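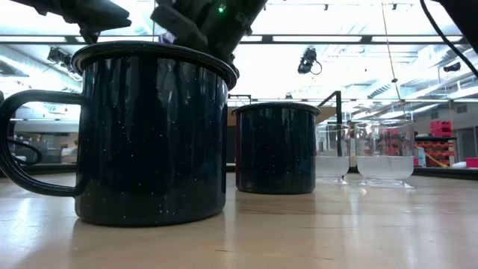

What should a small organisation pay for first when it plans a robot workstation?

The table, the lighting and the mounts for the cameras should be settled and paid for before an arm is ordered. An arm bought first tends to sit in its crate while the rest of the budget is argued over.

I have been asked several times this spring to set down how the equipment plan at Clarkora was prepared. The views below are my own, and other departments may have reached different conclusions with different suppliers.

The plan was divided into two parts. The first covered items that stay in the room whatever arm is used: frame, table, ceiling brackets, power, network points and storage. The second covered the arm, the gripper, the controller and the service agreement. Each part had its own approval. Under our previous practice a single request was submitted for everything, and a query about one line delayed all the others. In April the fixed items were approved on a Monday and ordered the same afternoon, while the arm was still under discussion with Dulolham.

Cabling deserves a line of its own in any request of this kind. In our first draft it was placed under sundries, and the sum allowed would not have covered the ceiling runs. Hatem Helmy, who reviewed the draft, returned it with the word "sundries" circled and a request for lengths. We measured every run, added 2 metres to each for slack, and resubmitted. Spare cables for the gripper were included at this stage.

Test objects should also be budgeted. Enamel mugs, glass tumblers and footed glasses are inexpensive, and for that reason they are often left out and then bought from petty cash by whichever member of staff is passing a shop. We now hold a stock of 50 pieces and have a small yearly allowance for replacements. Dark glazed surfaces and clear glass are both worth including, as they place different demands on the cameras, and a supplier's demonstration with matt plastic blocks will tell a buyer little about either. Vessels with handles and vessels without should both be on the list. So should something to put in them.

Quotations were requested from Dulolham and El-Sayed on the same written specification. They were not easy to compare. One included installation and training in the price of the arm and the other listed them separately, with travel charged by the day. I would advise any colleague to issue a blank price table with the specification and to ask that it be returned without alteration. The delivery period quoted was 11 weeks in one case, counted from receipt of the deposit and not from the date of the order. Our finance office had assumed the latter.

The service agreement took the longest to settle. Ceren, our own booking and maintenance register, showed how many hours the older equipment had been in use, and this allowed us to decline the highest tier of cover. We accepted the middle tier, with replacement gripper fingers charged at list price.

A reserve was kept for changes after installation. It has so far been used for one additional camera bracket and for storage bins. Any balance left at the end of the financial year must be returned, so requests for further brackets should reach me in writing before the next review, with the ceiling position marked on the room plan at a scale of 1 to 100.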